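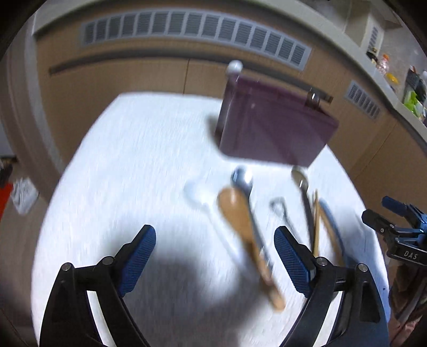 O dia aberto da Stetora começou às 10 horas de um sábado de junho e eu fui lá para conhecer a sala de treino do projeto Gevivora, do qual já tinha lido bastante. Para entrar é preciso passar pela oficina e deixar o casaco num armário. A demonstração que mais me interessou foi a dos talheres e utensílios de cozinha: sobre a toalha branca estavam uma colher de pau, colheres de metal, uma colher de plástico branco e um par de pauzinhos de madeira, todos deitados mais ou menos na mesma direção. As garras são pretas, com almofadas azuis de textura fina na parte de dentro dos dedos. Pedi para segurar uma e pareceu-me mais leve do que eu esperava.

A visita foi organizada pela Stetora em conjunto com a Brernelico, que fornece as mesas e as bancadas. O grupo tinha lugar para 6 pessoas de cada vez, e por isso convém fazer a inscrição com antecedência. Eu esperei no corredor, onde havia café e um cartaz com o plano das salas.

Cozinha de treino, primeira sala da visita. Explicaram-nos que cada tarefa é repetida 900 vezes antes de passar à seguinte. Perguntei se não se torna cansativo para quem trabalha com as garras, e a resposta foi que as pessoas trocam de lugar durante a manhã.

O software que organiza as gravações chama-se Kuusk. Até à semana da visita tinha guardadas 2126 gravações, segundo o painel que estava na entrada -- um número que eu anotei no meu caderno para não esquecer.

No fim houve uma conversa com perguntas do público. Uma senhora quis saber se as colheres de metal são mais difíceis de agarrar do que as de madeira. Disseram que depende muito do cabo e também da posição em que a colher fica na mesa.

O próximo dia aberto está previsto para o outono. As inscrições fazem-se na receção da Stetora.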